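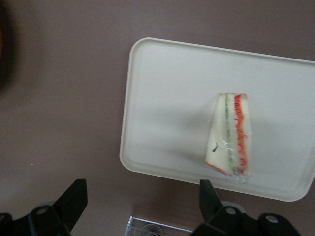
Catering Basics, session 4 — cold service, wrapped sandwiches
C. Beddoe, room 317
Notes from 7/5/21, typed up fast, check against your own

Wrapping first. Clear film only, so people can see what they're getting. Pull it snug, fold the loose end under the wide side. Too tight and the bread squashes, too loose and it slides around in there.

Cut corner to corner, one stroke, wipe knife between. Cut side is what sells it — keep the filling right up to the edge, not heaped in the middle.

Fillings: wet stuff (tomato, roasted pepper) never straight on the bread. Spread goes on both slices first. Cucumber patted dry, sliced thin. Lettuce also ok but it wilts by the afternoon.

Trays. Plain pale ones with a rim, the Howells order. Nothing patterned. Cut side facing the customer, leave gaps, no stacking. Wipe the rim before it goes out, everbody forgets this.

Labels on the back, never over the cut side. Date, filling, allergens (wheat, plus egg if there's mayo).

Urcombe lunch job: 100 wedges, out of the fridge no more than 15 minutes before service. Work out loaves and film for next time, show your working.

Reading: Grosico handout, the page on chilled storage. Skip the bit on hot wraps, we do those in June.

Bring own apron and a seraated knife.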